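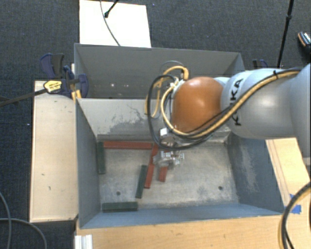

Bin picking: two grippers compared

The Hundton cell has been running bin picking trials with the KUKA arm since March. The question was whether to stay with the finger gripper or switch to the vacuum head that Zestgate lent us. We used red and green blocks for both, since they are cheap and don't mind being dropped.

Each gripper got 200 picks from the same bin, clamped in the same place. Blocks were tipped in by hand and the arm worked until the bin was empty. A pick counted if the block left the bin and stayed held until release.

The vacuum head was faster in the open part of the bin. It missed 22 picks, most of them on blocks lying at an angle where the cup couldn't seal. The fingers missed fewer, but they were slow along the walls. A block pressed lengthwise against a wall leaves no gap on one side, and the arm had to nudge it away before it could close on it. Those picks took nearly 130 percent longer than the rest.

Cables also cost us time. With the wrist turned far over, the hose loop pulled tight and the controller stopped on a torque limit. We moved one cable tie and gave the bundle more slack, and the stops went away. Anyone setting up a similar arm should run the full wrist range at low speed before starting to log.

We are keeping the fingers for now. The next round will use narrower fingertips from Kaewkla, plus a change to the Moveo planning settings so that wall blocks are left for last. After that we will try 100 picks with mixed parts in place of the blocks.

The pick logs are in the shared folder under 12/14/25. If you have parts you would like tested, bring at least a handful to the cell and leave a note with the material and weight. Soft or oily parts will have to wait until the second bin has a liner.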